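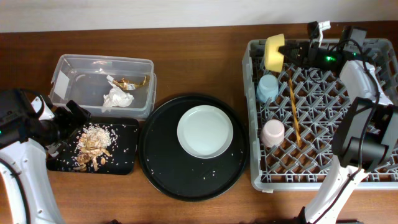
Leidy Apaza asked before we had even opened the doors whether visitors would want to see the arms do one job well or several jobs badly. Her vote was for one. We went with the table-clearing sequence anyway, scraps first and then the plate with the sponge.

Sat 21 March, open day, Kivmont bench

Setup: two arms, wrist cameras on both, Prenus controller build from Thursday. Speed cap at 55 percent for the whole day, as agreed with the Mansilla people. Loose rice on the round tray as well as crumb mix on the small one, so the plate is not the only thing needing attention.

Sessions: 3, one before lunch and two after. Roughly 66 visitors by the door sheet, most of them in the second session.

Notes:

- Left arm approach to the small tray is still too shallow. Fingertips come in nearly parallel to the rim. Raise the approach point and retest.
- Sponge grip from the dish rack OK when the sponge stands on edge. Flat sponge not attempted in front of people.
- Cup lying on its side in the rack: the planner treats it as an obstacle only. A visitor asked if the arm could set it upright. Told her no, not in this build.
- Right wrist cable has too much slack. Shorten the loop before the next run.
- Loose rice confuses the tray edge detection. Ayane Takagi thinks it is a threshold problem. I suspect the matte finish. Logs are in the Flollo folder, unsorted.

Questions from the floor were mainly about price and noise. Two people asked about force limits and I gave them the bench values, with the caveat that they are untuned.

Open: rerun the scraps stage at full speed with no audience. Ayane has the bench until April.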